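Data collection update: drawer tasks in simulation

Grodari Newsletter, February 3, 2018

The first block of drawer demonstrations for the Fillar set is complete. It holds 400 accepted episodes, all recorded in simulation with a person driving both hands. The set will be used to train a policy that copies the operator's motion from camera images and joint readings. The target for the full set is 2,000 episodes across all kitchen layouts, and collection runs through March.

Each episode begins from a reset. The cabinet stays in place for a given layout, while the loose items are moved and turned at random within set limits. A reset is thrown out if two items overlap by more than the solver can push apart in the first few steps. The operator then gets a written instruction naming one item and one goal, and the recording starts when the first joint leaves its rest range. It stops when the operator presses the end pedal or when the time limit runs out.

Both hands are mapped from the operator's gloves. Finger joints follow the glove readings directly, with a short smoothing filter. The thumb is handled on its own, with a separate calibration pose at the start of each session. Skipping that pose gave us a run of episodes in which the thumb closed early on wide objects. Those were removed from the set and will not be repaired.
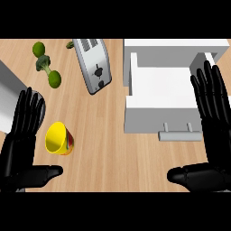 Operator's view in the Fillar drawer layout, with both hands open and the drawer pulled out.

The view the operator sees is the same view stored for training. Earlier trials gave the operator a second, wider camera that the policy never received. The demonstrations were smooth, but they relied on information missing from the recorded images, and the policies trained on them tended to reach for handles they could not see. We dropped the second camera. Episodes now take longer on average, and operators lean and shift their head pose more often. Head pose is saved as its own channel so that it can be used or ignored later.

One known problem is hiding. When a hand works at the drawer, it covers part of the front panel and sometimes part of the opening. We do not filter these episodes out. The real setup will have the same problem, and a set made only of clear views would teach the wrong thing. Episodes are tagged when the handle is fully hidden for more than 100 steps in a row, so that results can be reported with and without them.

Success is checked in two stages. A script reads the object positions at the end of the episode and compares them with the goal. A reviewer then plays back the episode at double speed and marks it as accepted, rejected or unclear. The script catches most failures, such as a drawer left short of its end position. The reviewer is there for cases the script passes by accident - an item knocked into place by a forearm, for example. In the current block, 38 episodes passed the script and were rejected on review. They are kept in a separate folder with the reviewer's note and may be useful as negative examples.

Contact settings for the drawer were changed once during the block. The original sliding friction was low enough that a light touch on the handle sent the drawer to its stop. Operators had started to flick it open, a habit that does not carry over to hardware. Friction was raised and the affected episodes were recorded again. The Gratetwood layouts still use the old value and will be updated before collection starts there.

Files are stored one per episode, with images, joint targets, measured joint positions, object poses and the instruction text. Joint targets and measured positions are both needed: the gap between them is the only record of how hard a finger was pressing. Sites using the Nwankwo loader should update it before reading the new block, as the older version drops the head pose channel without a warning.

The next block covers closing the drawer with an item inside. Operators who have not yet done the thumb calibration under the new procedure should do so before booking a session.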